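Sorting the small tool kit

The yellow and black box has been overfull since January. It closes with a single blue latch, and the latch had started to resist. Capacity was never the cause. I had been storing picture hooks, two tape measures and a bag of wall plugs in a box meant for drivers and bits.

Sorting rule

Anything not used on the last shelf job came out. That removed nearly 300 screws of mixed length, which now live in a Flerneo drawer unit on the bench. Jui-lin Chiu suggested keeping a few of each size in the lid. I tried this and they migrated into the bits within a week, so I stopped.

Drivers

I own more screwdrivers than I need. The test was fit: seat the tip in a screw head, apply sideways load, check for rocking. Three failed and went in the metal recycling. The Hedlund set stays in the hall cupboard, complete, and is not lent out.

The last two to be assigned a place were the black-handled one and the orange one with the black grip.
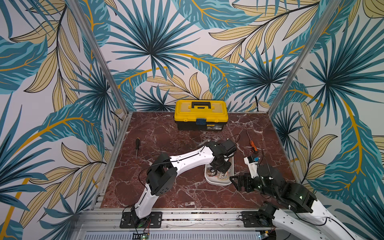 Packing order

1. Bits in their case, flat on the bottom.
2. Drivers next, handles alternating.
3. Pliers on top, jaws closed.
4. Tape measure last, against the short side.

Close the lid without pressing. If it needs pressure, remove the pliers and repeat step 2.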